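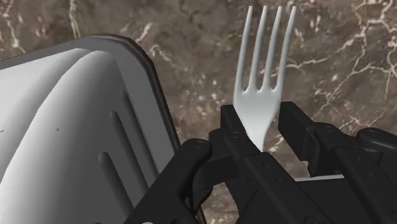

I've been putting off writing about the Trulham potluck, mostly because I came home from it with a sunburn and a very full notebook and no idea where to start. So let's start with potato salad. There were five of them on the long table, and I ate from every one (purely for you, dear readers), and I went back to the one Unnur Brynjólfsdóttir made until I was embarrassed to be seen over there again. Her potatoes hold together. You can spear a piece with a white plastic fork, the kind with four long skinny tines, and it stays put all the way to your mouth. Mine have never done that. Mine slump. I've been making the same recipe for longer than I care to say and it has always been one stir away from mashed.

So of course I cornered her by the lemonade and got the whole method out of her, and I've now made it three times at home. The first thing is the potato. She only buys waxy ones, small and yellow, and she boils them whole with the skins on, starting in cold water with a lot more salt than I would have dared. She doesn't peel them until they're cool enough to hold, and half the time she doesn't peel them at all.

The second thing is vinegar, and it goes on early. As soon as the potatoes are cut, still steaming, she splashes them with cider vinegar and leaves them alone for 26 minutes. I asked why 26 and she said that's how long the radio program was the first time she did it, and it came out well, so she never changed it! I tried it at 40 once when I got stuck on the phone and couldn't taste any difference, but I like the 26.

After that it's mayonnaise, a good spoon of sour cream, chopped pickles, a lot of dill, and one raw onion sliced so thin you could read through it. No eggs. Eyvindur Bech, who was standing next to us the entire time and hadn't been asked, feels very strongly that there should be eggs. His had eggs. His bowl was also empty by two o'clock, so I'm staying out of it.

On to the rest of the table, quickly. Steinar Thoroddsen brought pickled beets in a jar the size of a bucket and took most of them home again, poor man, although I thought they were terrific. Kamil Štefanec made a cabbage and caraway thing that I would eat every week, and he has promised me the recipe for the next issue. And the rye loaf from Kjærgaard, the little bakery across from the post office, was gone before I'd even put my bag down. I went over on Thursday morning to buy one for myself and ended up with two, plus a bun I ate in the car.

That second loaf is how I learned something new, or new to me. Rye keeps for days and days on the counter, wrapped in a cotton cloth, and around day four, when it's a bit firm, it makes the best toast I've had all year. Slice it thin, toast it dark, butter it right to the corners, then pile leftover potato salad on top with extra dill. I had it for breakfast. I'd do it again tomorrow.

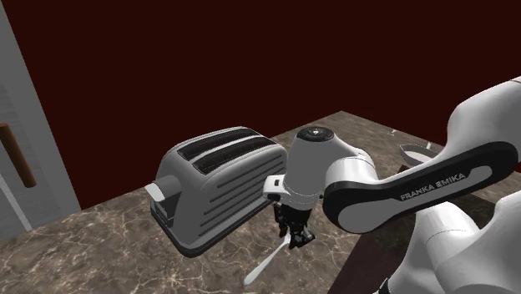 Can you slice the whole rye loaf and freeze it for toast later?

Absolutely, and it's what I do now with the second loaf. Let it sit a full day after you buy it so it cuts cleanly, slice it thin, and put a bit of parchment between the slices so they don't stick. They go into the toaster straight from the freezer and need a little longer than fresh ones.

Next potluck is in May, same field, and Yaroslav Hladun has the sign-up sheet. Please write down what you're bringing – last time we had five potato salads and only one dessert, and the dessert was a melon. I'm signed up for the potato salad with no eggs, so somebody please take cake.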